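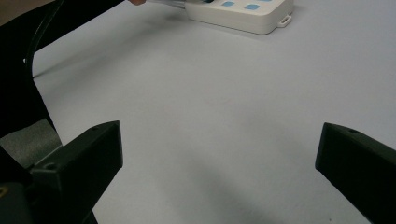
A pale tabletop. Sedov, the new board game from Ullano, needs a wide one.

ULLANO ANNOUNCES SEDOV, A BOARD GAME ABOUT FERRY TIMETABLES

Players compete to run the least disappointing boat service on a cold and fairly empty coast

DRORNDALE, October 2018 – Ullano, the independent publisher of board games for patient people, today announced the release of Sedov, a strategy game in which players take charge of rival ferry companies and try to get passengers, livestock and mail to the correct island by something like the advertised time.

There are no dragons in Sedov. There is no treasure, and the map contains no region that has not already been thoroughly explored by people looking for somewhere to buy milk. What it does have is 14 harbors, a tide track, a shared pool of deckhands and a deck of 157 event cards, a large share of which concern fog.

The game is for two to five players and takes over three hours. Ullano's earlier releases carried a shorter playing time on the box, and the company received letters.

"We had a lot of requests for something faster and more exciting," said Kwok-wai Huang, founder and lead designer at Ullano. "I read every one of them, and then I made a game about waiting for a boat. I think people will come around to it. My own family has come around to it, apart from the ones who haven't."

Each round of Sedov covers one week of the sailing season. Players begin by printing a timetable, using small cardboard departure tiles, and then spend the rest of the round finding out which parts of it they can keep to. A late sailing costs goodwill. A canceled sailing costs more goodwill, but saves fuel, and experienced players will learn to love the cancellation in a way the rulebook does not exactly encourage.

Goodwill is also lost by running out of soup. The soup rules take up a page of their own and were the most argued-over part of testing. In the first draft, soup was a decoration on the galley cards. Testers kept asking what it did. It now decides most close games.

Passengers arrive at the harbors each week with destinations and moods. A content passenger can be left on the dock for a round without penalty. An irritated passenger will switch to a rival at the first chance, and a passenger traveling with sheep cannot be moved at all unless the car deck is clear. Sheep may be traded between players, subject to agreement and a short form.

The game grew out of a prototype called Garside, which Huang first showed to players in May. Garside was set on a river and involved a single ferry going back and forth. Testers described it as calm. Several described it as very calm. The river was widened into a sea shortly afterward, and other companies were allowed to operate on it.

"The trouble with Garside was that everybody was perfectly nice to each other," said Huang. "You can't build an evening on that. Once there were two boats wanting the same berth, people started standing up."

Sedov comes with a folding board, five sets of wooden ferries, a cloth bag of passengers, and a rulebook that Ullano has had proofread twice. The event cards include Fog, Heavy Fog, Patchy Fog, Wedding Party, Replacement Captain, Inspector Aboard and the much-feared Local Newspaper, which obliges a player to read out all of their late sailings in order. A shorter game for beginners is included, in which the soup rules are left out and the weather is only bad.

The board unfolds to take up most of a family dining table, and each player also needs room for a company sheet, a dock and a small heap of complaints. Ullano suggests eating beforehand.

A solo version is printed at the back of the rulebook. The lone player runs the only ferry company on the coast and attempts to satisfy a public that has no alternative. Testers found this harder than expected.

Sedov is available now from independent game stores and directly from Ullano. Replacement sheep can be ordered by mail. An expansion covering the winter season is in development, though Huang notes that most of the boats would not be running.

Review copies are available on request. Reviewers are kindly asked to play the full game before writing, and to mention the soup.

About Ullano

Ullano designs and publishes board games in Drorndale. Its catalog includes games about canal maintenance, seed ordering and the allocation of parking. The company answers all rules questions in writing, usually at greater length than the person asking had in mind.

Press contact: Press Desk, Ullano, Drorndale

ENDS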